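Speaker notes: Getting new members through the first eight weeks
Afternoon slot, Grendberg. 20 minutes plus questions.

Slide 1. Title

Say thanks, say where I work. Vieira is a mid-sized gym on the ring road in Kekville. Weights floor, one studio, a small pool we share with the swimming club. 2,736 members at the end of March. No chain behind us and no marketing budget worth mentioning.

I look after inductions. What I want to cover is what happens between someone joining and someone either having a habit or cancelling. Mostly it is about how we run the first few visits.

Ask for a show of hands: who gets a new member onto the gym floor within a week of signing up? Then: who knows whether that member came a third time? Wait for the second one. Most rooms go quiet.

Slide 2. What we used to do

One induction, an hour long. Every machine in the building, seat heights, pins, the lot. Then a printed programme with twelve exercises on it and a handshake.

I did these for years and I thought they were good. People nodded all the way round. Then they came back on their own, couldn't remember which way the leg press went, and did the treadmill for half an hour and left.

We never followed up. If you stopped coming we found out when the direct debit was cancelled.

Slide 3. The numbers we looked at

We took 200 new joiners and went through their door swipes for the first eight weeks. It was done by hand, in a spreadsheet, over a lot of evenings. Kirkeo, our booking system, does record swipes but the report groups them by month, and by month was no use to us. If anyone here uses Kirkeo, come and find me afterwards and I will show you the export that does work. It is under Access, then Raw, and you have to untick the box for classes or it counts everyone twice.

54 of the 200 never made a fourth visit. Leave that on the screen for a moment.

Make clear this is one gym and one batch of people. It is not research. It was enough to make us change what we were doing.

The other thing in there, which isn't on the slide: the gap between visit one and visit two mattered more than how hard people trained. If the second visit was in the same week, they tended to stay. If it was two weeks later, they tended not to. I can't tell you which causes which. Keen people come back sooner anyway.

Slide 4. What we do now: three short sessions

Three sessions of 20 minutes in place of the one long one. All three get booked before the person leaves the front desk. That is the hardest part to get staff to do, and it makes the biggest difference. If they say "I'll ring you", book one anyway and tell them they can move it.

Session one. Four exercises. A squat to a box, a chest press on the machine, a seated row, and a carry. Light. They should leave feeling they could have done more. We write down the seat numbers and the weights on a card and they take a photo of the card.

Session two. Same four exercises. The member sets up the machines and we stand there. This feels slow to the instructor. Let it be slow. If they get the seat wrong, ask them to check the card before you reach for the pin.

Session three. Same four, plus one they choose. Some people choose biceps curls. Fine. It is their gym too. At the end we agree which two times in the week they are coming, and that goes on the card as well.

If running late, skip straight to slide 6.

Slide 5. Why so few exercises

Expect someone to push back on this. The usual comments are that there's no hinge, there's nothing overhead, and it won't get results.

The answer is that it is a starting point for eight weeks. Somebody who does four exercises twice a week will get stronger if they haven't trained before. Somebody who has twelve on a sheet and stops in week three will not. We add a hinge at the first review, usually a Romanian deadlift with dumbbells, and a press overhead if their shoulders are happy with it.

Adding weight: we use a simple rule. Three sets of ten. When all three sets feel comfortable on two visits running, move up one plate or the next pair of dumbbells. If the tenth rep of the last set is ugly, stay where you are. That's printed on the back of the card. No percentages.

Soreness: tell them beforehand. Two days of stiff legs is normal after the first go at squats, and walking helps. Sharp pain in a joint is different, and they should stop and tell us. We lost people simply because they thought they had hurt themselves when they were only stiff.

Mention the health form. Everyone fills one in. Anyone with a heart condition, recent surgery, or who is pregnant gets a longer conversation and we ask them to speak to their GP or midwife if they haven't already. The three sessions don't replace any of that.

Slide 6. The check-in

Somewhere in week two, a phone call or a text. Text is better for most people under forty. The wording we use:

"Hi, it's the gym team at Vieira. How did you get on this week? Anything on your card you'd like to go over?"

It has no offer in it and no link. We tried one with a smoothie voucher and got fewer replies. I think it looked like advertising.

When people reply it is nearly always a small thing. Couldn't find a free bench. Wasn't sure if they were allowed in the stretching area when a class was on. Didn't know there was a quieter hour after two in the afternoon. All easy to fix, and we would never have heard about any of them.

Slide 7. Things that went wrong

Staff time. Three short sessions take the same hour on paper, but they need three gaps in the rota, and people turn up late for all three. We had to move inductions off the early evening peak, and some members can only do early evening. We now keep two slots after six and they go first every week.

The cards. First version was too big for a pocket and the ink came off on sweaty hands. Get them on thicker stock. Get the seat number boxes printed larger than you think you need.

Experienced members. Someone who has lifted for ten years does not want three sessions on a seated row. We now ask at the desk, and if they can talk us through a squat and show us they can re-rack safely, they get a quick tour and the fire exits.

Pairs. Couples and friends joining together do well if you book them together. We put them on separate slots at first to save hassle with equipment and that was a mistake.

Slide 8. What to pack, what to wear

This is the handout we give new joiners, and people keep asking for a copy, so I have put it in. Read out the main points only.

Flat-soled trainers or whatever trainers you have. A T-shirt you can lift your arms in. Water bottle. Small towel. A padlock for the locker, because ours don't take coins any more. Your card, or the photo of it. You don't need gloves, a belt or a shaker.

Bag: anything that closes. Pack it the night before if you train before work.

Slide 9. If you want to try it

Start with one instructor and one month of joiners. Pull the swipes before you change anything so you have something to compare with. Don't change the price or the opening offer in the same month or you won't know what did what.

Cards and the text wording are free to copy. Put your own name on them. The Grendberg organisers have the files and will send them round with the slides.

Questions. If nobody starts, ask the room how they handle people who rejoin after a long break. We still put them through all three sessions and I am not sure that's right. Some of them clearly find it dull by the second one, and others say they were glad of it, and I haven't found a good way of telling at the desk which is which.
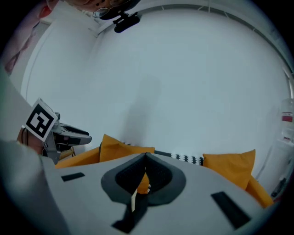
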